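**Saturday, Irkwood**

Came in at half eight to get a clear run at it while the building was quiet. Heating off, of course. Kept my coat on until ten.

The fault came back on the right arm, same as Thursday. The controller put up 321, which the Grurier manual gives as "loss of finger feedback", and the fingers stayed shut. They didn't open when I sent the open command. They didn't open when I cleared the fault and sent it again. The arm itself was still live and would have carried on with the next move if I'd let it, and that is the part I don't like. A hand that has lost its signal and won't let go should stop the arm it is bolted to. Ours only stops the hand.

I hit the stop, wrote down the time and left everything where it was for a few minutes while I copied the log off. Then powered the hand down and backed the fingers off with the hex key. It takes longer than it should. The screw is on the side you can't see, and I had my cheek nearly on the bench.

Log says the feedback dropped out, came back, and dropped out again inside 800 ms. The Otora side only looks for a steady loss. If the signal flickers it treats each drop as a new one and starts its timer from nothing, so the timer never runs out and the arm never gets told. I read that section of the settings twice to be sure. I'd assumed from the start that it added them up. I should have checked in the spring, when we set the thing up, and I didn't.

Rang Neville Yeoman at home, felt bad about it, but he'd said to ring. He was up a ladder doing his gutter. He said his first guess would be the connector at the fingers and his second would be the cable, and he wouldn't touch the software until I could make the fault happen on purpose. I said the software was wrong whatever the cable was doing. He agreed with that but still wanted the cable first. He also asked if I had been putting my hands in there with the arm live. I told him no. I had on Thursday, once, to move a spoon, and I didn't say so. Writing it down here so that I've said it somewhere. Not doing it again.

Spent the rest of the morning trying to bring it on. Ran the right hand open and shut with nothing in it for a long stretch: nothing. Ran it again with the arm moving through its reach: nothing. Swapped to the stirring task and got 321 on the first go, and then not again for the best part of an hour. Very annoying. Had my sandwiches in the van to get warm.

After dinner I went over the connector with the magnifier. Pins straight, no dirt I could see. The lock felt firm. The hand is nowhere near its service interval, 4,000 cycles on the counter when I looked, so I don't believe it is plain wear. Ghanem fitted both hands and I'll ask whether the two cables came out of the same bag. If one was made up from the spares box, I'd want to know.

Got the fault two more times before I packed up, making 3 for the day. All on the right. Every time it was with the arm brought in low at the pot, none while it was up and clear.

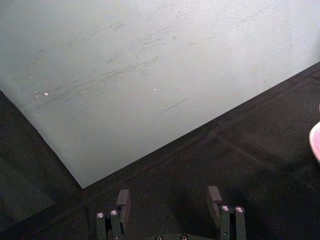
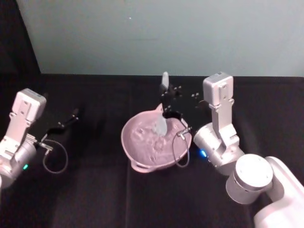

My money is on the cable, so Neville will be pleased. It has too much slack in it and we never tied it back on either hand. I'd been staring at the connectors all day and paying no attention to what hangs off them. With the right fingers closed on the blue utensil at the rim, that cable drapes down over the outside of the pot in a loop that ends near the tabletop. Any sideways move from there could pull on the connector, and a small pull that comes and goes would give exactly the sort of flicker that's in the log. The left one has a loop as well, but it was hanging over open cloth, well away from the pot, with nothing to snag on. That would fit with the left never having faulted. It isn't proof. I haven't pulled on the thing by hand with the log running, and I want to do that with the arm locked off before I say it to anyone as a fact.

Jobs for next week, in this order:

- Tug test on the right cable, arm locked off, log running.
- Same on the left, for comparison.
- Shorten the loops and tie them back to the housing. Check full wrist travel by hand afterwards, slowly, so we don't swap a snag for a stretched cable.
- Change the timer so repeated drops add up, and have a 321 on either hand stop both arms.
- Write to Grurier about the release screw.

The stirring task stays off until the fourth one is done, whatever the tug test says. I've put a note on the controller and taken the key out. Someone will grumble that the demo is coming up. They can grumble.

Wrote it up in the fault book properly, including Thursday, which I had only put on a scrap of paper. Locked up at twenty to five. Forgot my flask, it's on the windowsill with half the tea still in it.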